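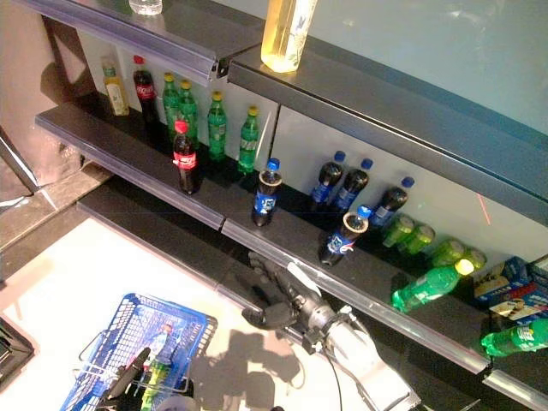
## Step 1: Write down the job before you look at a price

I plan equipment for a small chain of convenience stores, and every budget I've had to rescue went wrong in the same place. Somebody saw a robot with fingers reach for a bottle of Pepsi and started asking about lease terms. The question they skipped was what the thing would be doing at 3 p.m. with the store open.

So write one sentence. "Face up the soft drinks aisle overnight" is a job. "Pick online orders into a basket from ambient shelves" is a different job, with different hours and a different cost of failure. "Help out in the store" isn't a job and you can't budget for it.

If you end up with two sentences, price them separately. Vendors love to bundle them.

## Step 2: Walk the shelf with a notepad

Use a real bay at a bad hour, not the one the manager tidied for you. For each product, note:

- bottle, can, box or bag
- standing or lying on its side
- front edge or pushed to the back panel
- height of the shelf above, and whether a hand fits in the gap
- anything in front of it

Drinks look like the easy category and they're where I'd be most careful. A standing bottle at the front edge is about as friendly as groceries get. Cans on their sides at the back of the shelf, with a bottle lying across in front of them, are a planning problem. The arm has to move one thing to get at another, and most quotes I've read price the first kind of pick and stay quiet about the second.

Clear plastic deserves its own line. Ask how the system copes with a transparent bottle against a pale panel.

Also look down. A step at the base of the shelving changes how close a wheeled base can park, which changes how far the arm has to stretch. We missed that at our Drendley store and Trefor Lloyd spent a morning with a tape measure finding out what it would cost us.

## Step 3: Set up your own trial

Don't accept the demo. Take this to the vendor instead:

1. Supply your own stock, mixed the way you found it in step 2.
2. Ask for 90 picks in one sitting, shelf to basket, no edits to the list once it starts.
3. Have one of your people log every touch by a human, including "just nudging it."
4. Check each item in the basket for dents and loosened caps.
5. Put the same list in front of a clerk and time that too.

Number 5 is the one that gets resisted. Eluned Parry, who runs our night crew, did ours in a coat, on her way home.

When we ran this with Trumava, the log of human touches was more useful than the pick rate. Their sales deck had a line for "autonomous operation" and our sheet had a good many tick marks under "operator reset." I don't think anyone was lying. The deck was measured on a shelf with better manners.

Ask, too, whether anyone is driving it remotely. Sometimes the answer is yes, partly, and then you're buying labor in another building and should see the hourly rate.

## Step 4: Build the sheet

Purchase or lease is the line everybody fills in. These are the ones I add:

| Line | Who should give you the number |
|---|---|
| Site survey and shelf changes | Vendor, in writing |
| Gripper or finger replacements | Vendor, with expected life |
| Cables and connectors on the arm | Vendor, spares price list |
| Staff hours for resets | Your own trial log |
| Damaged stock | Your own trial log |
| Insurance change | Your broker |
| Downtime cover | Whoever schedules your crew |
| Removal at end of term | Vendor, in writing |

Hands are worth a hard look. A jointed hand is a lovely piece of engineering and has a lot more to break than a two-jaw gripper. If a simpler tool passes your trial, budget for the simpler tool. Nour Rawashdeh in our finance office caught a service plan at $845 a month that covered the arm and stopped at the wrist.

## Step 5: Find your break-even, then be rude to it

Take the monthly total and divide it by the clerk hours the machine would replace in your trial. Use your trial, not their case study. Then run it again with double the resets and one month of downtime in the year.

Our first version needed 900 picks a night to pay its way. The store in question was selling 229 drinks on a good night, so that was a short meeting.

## Step 6: What to put in the contract

- acceptance test on your shelves, your stock
- named response time for faults
- a price for ending early
- who owns the video from the cameras

Leave out any clause that pays for "future capabilities." If it arrives, you can buy it then.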